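Home | News | What's On | Swap Shop | Contact

Stemden repair room gets a fresh coat and a longer bench

2018-03-19

If you've been wondering why the lights have been on so late in the old Krajčí shop, that's us! We've been painting. The back room has gone from a really tired green to cream, and I keep wandering in there with my coffee just to look at it.

For anyone new in town, the repair room is where you can bring a lamp, a chair, a radio, whatever has given up on you, and sit down with somebody who likes fixing things. We started with one card table and a borrowed toolbox. Last year 900 items came through the door, and most of them went home again working (the toasters less so, I'm sorry to say).

The money for the makeover came from the Kesham street fair, where the cake stall and the raffle brought in $2840 between them. Paint took a small bite out of that. The biggest chunk went to the electrician, who put in new outlets so we can stop running one extension cord across the whole floor and tripping over it. I have a bruise on my shin to show for the old setup and I won't miss it one bit.

We went back and forth on the color for ages. Half of us wanted plain white, and I was holding out for yellow, so cream is where we met in the middle. It has a little bit of shine to it, so greasy fingerprints should wipe off. Ask me again in June how that's going!

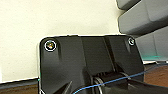 The old Nedasine cabinets are going back up next, once somebody finds the box with the brackets. I had it in my hands when we cleared the room and I've checked my trunk twice. If you helped carry things out that weekend, please look in your garage.

There's more space for people too. The old room got crowded once 3 of us were working side by side, and you'd end up with someone's elbow in your clock. Now there's a longer bench and a separate corner for sewing machines, which are heavy and deserve a spot of their own.

We could still use a few things: jars with lids, a decent desk lamp, and small screws of any kind, sorted or not. We have 70 drawers to fill and I've only labeled the top row. Drop-offs can go by the side door in the mornings. Please don't leave paint cans, we have plenty.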